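Civness Open Day

The Civness Open Day is a yearly public visit to the workshop of Olitz, a small firm that works on robot handling of clothes and other soft household things. It takes place in March in the old Zervas building and is free for all visitors. 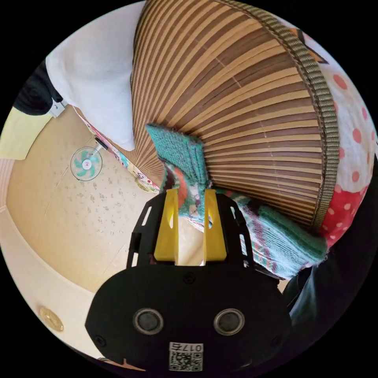 The event was started by Evangelia Gkikas and Leonidas Raptis, who wanted the people of the neighborhood to see the daily work of the firm. In the first year 98 persons came. The number later grew to over 300, and from then on the visitors had to be divided into groups by the hour of arrival.

Program

The day opens at 10 in the morning with a short talk. After it the visitors go to the demonstration room, where members of the staff pick up knitted socks and other small items with hand-held grippers. The grippers have two fingers and are moved by a person, and the recordings made with them are used later to teach the robot arms of the firm. Visitors older than 12 may try the gripper themselves. Socks are considered the most popular item, although Raptis has said in an interview that towels are more useful for the teaching.

In the afternoon the robot arm called Sturninis is shown at the sorting of laundry. This part is led by Makis Stergiou and lasts 40 minutes - longer if there are many questions.

Reception

The local writer Capucine Brunet praised the open manner of the staff, but she found the demonstration room too narrow and the talk difficult for children. In answer to this, the talk was made shorter and a second room was opened on the ground floor.

See also

Olitz
Sturninis (robot arm)
Zervas building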